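Chapter 3: Tires and Pressure

I used to pump my tires until they felt like rocks, then brag about it (sorry, riding buddies!). My first long gravel ride, 37 miles out to Clukum and back on a set of Danetti wheels, cured me of that. My hands buzzed for two days.

So in this chapter we'll play with air. You'll need a floor pump, a gauge you trust and a stretch of road you know really well – mine is the hill behind the old Ometti mill.
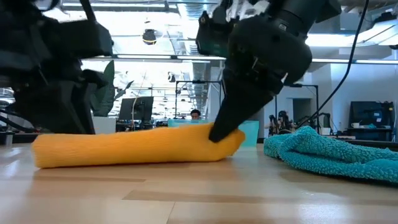

3.1 What pressure does

Think of a tire as a spring. Let some air out and it gives more over bumps, but go too far and the rim can hit the ground. I ride my wide tires pretty soft these days, and I check them before every ride. Grab your gauge and write down what you've got right now, front and rear, before you read on.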